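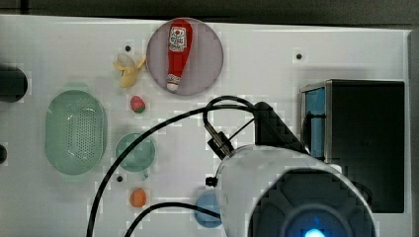 Panar Play Kitchen Food Set

Pretend food and dishes for little cooks. Banana, strawberry, ketchup bottle with a white cap, round plate, teal bowl, big oval mint colander with real drain holes. Mix and match, pile it up, serve it.

Ages 4 and up. Wipe clean with a damp cloth, no dishwasher pls.

Ships in 2 days from our Droklow warehouse. Free shipping over $50. Back in stock November, limited quantites.

Bulk orders for preschools: ask for Serena Piras.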